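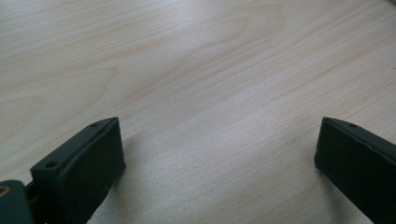
Gripper fingers open over a clear tabletop, position for Section A checks.

Station inspection checklist: hand-held gripper pair, tabletop cell
Site: Floswood, Urar building
Equipment: Drerix hand-held grippers, left and right
Interval: every 2000 close cycles, or monthly
Items: 16
Result codes: P = pass, C = pass with comment, F = fail, take out of service

Inspect with the grippers unplugged unless the item says otherwise. Enter the cycle count before starting. A gripper with an F in Section A or B goes back to the bench, and the pair is not used until it returns.

Section A. Fingers and pads

1. Pads seated square on mounts, no rocking by hand.
P. Both sides.

2. Pad fasteners present and tight. Check every hole along the top edge of each pad.
C. Left pad: outer fastener turned slightly before it seated. Marked with paint pen. Check again at next inspection. If the mark has moved, replace the fastener and look at the thread.

3. Brass-colored insert in the bracket flush and not spinning.
P. No play. Do not press an insert back in by hand if it has lifted. Send the bracket to the bench.

4. Pad faces free of cuts, glaze and adhesive.
C. Sticky spot on the right pad, lower corner, cleaned with alcohol wipe. The residue is consistent with label glue. Operators should wipe the pads when changing object sets.

5. Pads meet evenly when closed. Use the paper strip test at top, middle and bottom.
P. The strip holds at all 3 points.

6. Full open travel reached without force.
P. No grit felt in the slide. Fingers return to the same open position on repeat.

Section B. Grip test on mixed objects 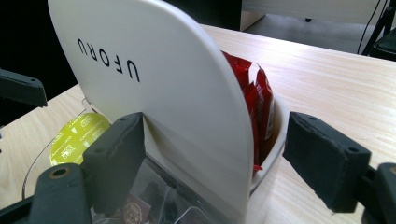
Grip test area: fingers on either side of the organizer, red sachets in the white compartment, capsule lid at left.

Use the standard tabletop set. Light objects show a sticking slide sooner than heavy ones do, and thin edges show pad misalignment.

7. Pick a sachet by the crimped edge, lift, hold, put back.
P. No slip and no tearing.

8. Pick a capsule lid by the rim.
C. Right finger touches the organizer wall before the pads close on the lid if the approach is low. This is an approach problem and no adjustment was made to the gripper. Come in higher, or move the lid clear of the tray first.

9. Finger mounts clear the curved panel through a normal reach.
P. Panel is firm in its base. If it leans when nudged, reseat it before testing. A loose panel will give false contact on the force reading.

10. Clear tray walls not cracked or chipped where the fingers enter.
C. Clear walls are hard to see against the pale table. Run a gloved fingertip along the top edges. Looking at them from above is not enough. One rough corner found and sanded.

11. Loose loops, ties and packaging film kept out of the closing path.
C. Thin clear material near the organizer is easy to miss. Clear it or secure it before a session starts. If a loop is pulled into a slide, stop, unplug and open the fingers by hand.

Section C. Cables and work area
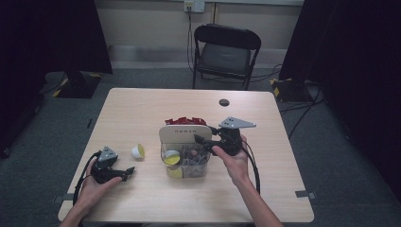 Floswood, August

Work area items were checked with the operator at the table, a gripper in each hand and both cables connected. This section is done last because cable slack cannot be judged with the grippers parked.

12. Cable slack at each gripper. The cable must not pull the hand at full reach and must not hang in the container.
C. Slack on both sides is enough. The right cable drops past the wrist toward the tabletop and can be dragged over the objects on a cross reach. Route it outside the forearm. The left cable loops down along the table edge and gave no trouble.

13. Strain relief at the gripper end. Flex lightly and look for lifting of the outer jacket.
P. Both.

14. Plate on top of each gripper secure, edges not sharp, holes clear.
P. Wiped down. The fasteners were last changed at the Figueroa shop and are due for a torque check in 4 months - not part of this list, but do not let it slip.

15. Floor and wall cables. No cable across the walking path, plugs fully seated in the outlet.
C. Cables trail over the carpet on the right side between the stand base and the table. Acceptable for a seated or standing operator who stays put. Not acceptable if a second person has to pass on that side. Fit a low cable cover or move the run back toward the wall. The outlet is above the folding chair. Move the chair before reaching for the plug, do not lean over it.

16. Stand bases and table. Hazard striping readable, bases stable, curtains not caught under them, tape strips flat on the table.
C. Striping is readable on both sides. The front right tape strip had one corner coming up under a fingernail. Pressed down. Replace it if it lifts again, as a sleeve can catch on it. The curtain hem on the left should be kept off the base.

Open actions

Item 2: recheck paint mark, next inspection.
Item 12: reroute right cable. Done during inspection, confirm it is still outside the forearm after a full session.
Item 15: cable cover requested from stores.
Item 16: new tape at the front right edge if needed. Use the same gray tape, cut with square ends.

Overall result: in service with comments. No F recorded. The cycle counter was not reset until the sheet was complete - keep it that way, as a counter reset at the start hides the test closures. File the sheet with the cell log and leave a copy at the table.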